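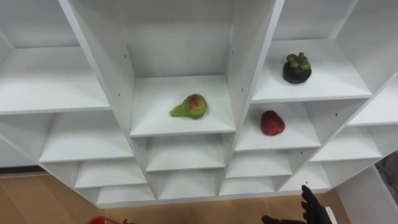

Home Fragrance Body Refills Gift Sets Stores Help

Search products Enter keyword Go

Onent Eau de Parfum by Fistent
Item 61
Refillable glass bottle, 42 ml
$93.00

In stock. Ships in a plain mailing carton with the product box inside.

Onent is a dry, green woody fragrance for daytime wear. It opens with bitter orange and crushed fig leaf, moves into iris and black tea, and settles on cedar, vetiver and a small amount of suede. It has very little sugar in it. People who wear vanilla or amber scents may find the first ten minutes sharp.

It was first sold as a body oil, and only in the Landeg store. The eau de parfum uses the same formula with two changes. The clove was taken out, and the tea was raised so that it can still be smelled after the citrus is gone. Customers who have the old oil should expect the new version to feel lighter on skin and to carry a little farther.

Notes

Top: bitter orange, fig leaf, pink pepper
Middle: iris root, black tea, violet leaf
Base: Virginia cedar, vetiver, suede accord, musk

How it wears

On most skin Onent lasts through a working day, with the strongest part in the first two hours. The citrus fades quickly. The iris comes up slowly and can be hard to notice in cold weather. The cedar and suede stay close and are usually what is left on a scarf or coat collar the next morning.

Two sprays are enough for an office. Four will fill a small room. It is not a loud fragrance, but the vetiver gets stronger in heat, and in August one spray may be plenty.

If you are trying it from a sample vial, put it on skin and not on paper. Paper holds the orange and pepper and gives a poor idea of the base. Give it an hour before you decide.

The bottle

The bottle is clear glass with straight sides and a heavy base. The cap is turned ash wood with a metal sleeve inside, and it pushes on without a click. Ash varies in color from one piece to the next. We don't match caps, and we can't exchange one for being lighter or darker than the photo on the gift set page.

The spray pump screws off. This is a change from earlier Fistent bottles, where the pump was crimped in place and the bottle had to be thrown out when empty. The neck thread is the same on the travel spray, so one pump will fit both.

The label is printed on uncoated paper and will mark if perfume runs down the side. Wipe the neck after filling. A stained label can be soaked off in warm water, and replacement labels are free with any refill order if you ask for one in the notes box.

Outer box: gray board, no plastic wrap. The box is sealed with a paper strip. Opened boxes can't be returned for a full refund (see Returns).

Refills

Onent refills come in an aluminum flask that fills the bottle once, with a little left over to allow for spills. A folding paper funnel is packed with each flask.

To refill:
Unscrew the pump and set it on a tissue.
Rinse the bottle only if you are changing scents. If you do rinse it, use unscented alcohol and let the glass dry overnight. Water left in the bottle will turn the perfume cloudy.
Pour slowly and stop at the shoulder of the bottle.
Screw the pump back on by hand. Don't use pliers.
Press the pump several times until it sprays.

Empty flasks can go in with household metal recycling in most towns. They can also be dropped off at the Landeg store.

Where it is made

The perfume oil is blended for us by Ristska and then left to rest for five weeks before the alcohol is added. After that it rests again, is chilled, and is filtered once. Filling is done by machine. Capping and boxing are done by hand at our own workroom in Landeg.

The current batch is 1,583 bottles. The batch letter is stamped on the bottom of the box and again on the glass. Natural iris and vetiver change from year to year, and we adjust for this as well as we can, but two batches smelled side by side will not be identical. The color of the liquid is pale straw. It may darken over time, and this does not affect the scent.

Formula and price on this page last checked 21 Feb 2025.

Ingredients

Alcohol denat., fragrance (parfum), water (aqua), limonene, linalool, alpha-isomethyl ionone, citronellol, geraniol, citral, eugenol.

There is no added dye. We don't use animal musk or any other animal ingredient in Onent. The suede note is a blended accord and contains no leather.

If you have reacted to citrus oils or to other perfumes in the past, order the sample first and try it on a small area of the inner arm. Stop using it if your skin gets red or itchy.

Care and storage

Keep the bottle out of direct sun and away from radiators. A bedroom drawer or closet shelf is better than a bathroom. Stored this way, an opened bottle should be good for three years, and an unopened one somewhat longer.

Onent can mark silk, pearls and light suede. Spray it before you dress, and let it dry. It is flammable until dry.

If the pump clogs, take it off and spray warm water through it, then a little alcohol. If that does not clear it, write to us with the batch letter and we will send a new pump.

Also in this scent

Onent Travel Spray, in a metal case
Onent Refill Flask
Onent Hand Wash
Onent Sample Vial, limit two per order

The body oil has been discontinued and will not be coming back. The hand wash uses a simpler version of the scent, mostly orange and cedar, and will not clash with the perfume.

Shipping

Perfume travels as a flammable liquid and can only be sent by ground. We ship to addresses in the lower 48 states. We can't ship Onent to Alaska, Hawaii, a post office box or a military address. The hand wash has no alcohol base and can go anywhere.

Orders placed before noon on a weekday normally leave the same day. Tracking is sent by email when the label is scanned by the carrier, so there can be a gap of several hours between the order leaving us and the number working.

Gift wrap is plain brown paper and cotton tape. Choose it in the cart. We can include a short handwritten card but can't include anything you mail to us.

Returns

Sealed boxes can be returned within 30 days for a full refund. Opened bottles can be returned within 14 days for store credit, less the price of a sample, provided that the bottle is nearly full. Refill flasks can't be returned once the seal is broken. Return shipping must also go by ground, and the carton must carry the same flammable liquid mark it came with. Keep the original carton until you are sure about the scent.

Broken in transit: send a photo of the carton and the bottle and keep both until you hear from us. Please don't mail broken glass back.

Common questions

Is Onent meant for men or women?
It is sold to everyone. There is one formula.

Can I layer it?
Yes. It sits well over an unscented lotion, which also makes it last longer. Over a strongly scented lotion the tea note is lost.

Will the refill work in an older Fistent bottle?
Only if the pump unscrews. Crimped bottles can't be opened safely.

Do you engrave the glass?
No. The wood caps can be stamped with up to three initials at the Landeg store while you wait. Stamped caps are final sale.

Contact Fistent | Store hours | © 2025 Fistent. All rights reserved. | Back to top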